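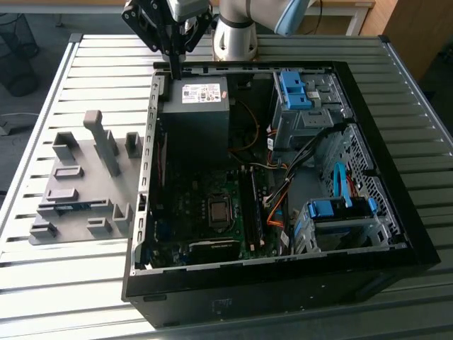 Side panel off, tower on its side. Tonight's patient.

Home Explore Notifications Messages Bookmarks Lists Profile More

Right, I've been threatening to sort out this old desktop for ages and I've finally started, so this is going to be a bit of a thread. Mute me now if you're not into the insides of elderly computers!

Background for anyone new: it came from a house clearance place in Kimside, in a box marked "office misc". I paid for the box because I wanted the desk fan in it. The tower was underneath, wrapped in a bath towel. Fan's rubbish by the way, it only blows on one setting.

First thing I always do is lay the thing flat before touching anything. People try to work on them standing up and then spend half an hour shining a torch about and dropping screws into the bottom. Lay it down and it all faces you, like a drawer.

Power supply is top left, big grey lump with a white label on it. If you're ever swapping one, photograph that label before you do anything else. Every single number you'll want later is on there in tiny writing and you will not fancy taking it all apart again to read it (ask me how I know).

Motherboard's one of the dark green ones. I do miss green boards. Everything now is black with a dragon on it.

Those slots with the light-coloured latches, over to the right of the processor socket, are for the memory. Plan is to put 2 sticks in, matching, and see if it'll have them. I've got a pair from Bastos, the little repair counter next to the launderette, and he let me have them for the price of a sandwich.

Somebody's asked about the black card lying along towards the bottom edge of the board. Don't know yet! I can see there's lettering on the top edge but I haven't sat down and read it properly. Will report back.

My favourite bit is the blue plastic. Blue latches up by the optical drive bay, blue bracket down in the hard drive cage. They've colour-coded the bits you're meant to grab. Whoever designed this had clearly watched normal people try to change a drive and felt sorry for them.

And then there's the cable situation, black bundle going diagonally across the middle and thin orange and yellow wires looping over the board. I'm going to have a go at tidying those with some velcro ties. No zip ties please, I've nicked too many wires cutting zip ties off other people's work.

Tea break. Back in about 10 minutes.

OK back, that was more like an hour, my sister rang.

Few of you asking what it's for. It's going to be a music box basically. I have 1,878 albums ripped from CD (yes I've kept a list, no you can't see it, there's a lot of panpipes) and they're spread over a laptop that sounds like a hairdryer and a portable drive I don't trust one bit. I want them all in one place, under the sideboard, where I can forget about it.

That's why I'm keen on the optical drive bay as well. I still buy CDs! There's a shop called Sukik down by the bus station that does them in crates on the pavement and I can't walk past it.

For the cleaning I use a soft paintbrush, the sort you'd do a windowsill with, and a hoover nozzle held nearby but never touching. The perforated metal is the fiddly part, fluff gets in the holes and just sits there. Cotton buds and patience.

Reply to the person saying just buy a mini PC: I know. I've looked. The Gastari one is lovely and it's the size of a paperback. But I've got this one now and I like mending stuff in the evenings, it's cheaper than the pub.

Also yes, the light blue cable arching over the drive cage is SATA, so I can use an ordinary modern drive in it. Very pleased about that. I was dreading one of those wide grey ribbon things.

Next job is finding my good screwdriver. I own 2 and both of them are missing, so I may be doing this with the one out of a cracker.

Will add to this thread when the memory's in. If it beeps at me I'll post the beeps and you lot can tell me what they mean.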